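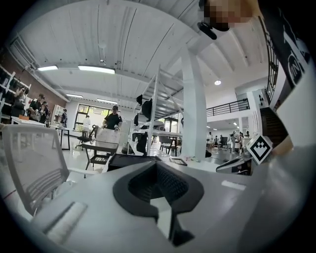
Shelf swap and desk clear-out, 23 July 2024

Quick one this month, sorry, deadline was yesterday. The tall white metal shelving in the middle of the big workspace stays where it is. Asked in May, asked again, still staying. What goes on it is up for grabs though.

Shelves are first come. Label your stuff. Anything without a name by the end of the week goes to the Surolley swap table, up to 70 items went last time and most found a home.

Desks next. Trays and chargers off the shared tabletops overnight please, same for phones (yes, we found another one). Mesh chairs back under a desk, not in the walkway. If yours wobbles tell the front desk, Kinnunen are coming to fix the bad ones and they only bring parts for 15.

Boxes for packing are by the stairs, 7 left, more on order. Flatten them when your done. Lights off if you're last out, both ends of the room.

Filed under: Around the Building

© Pradero Shared Workspace | Contact the front desk | Back to top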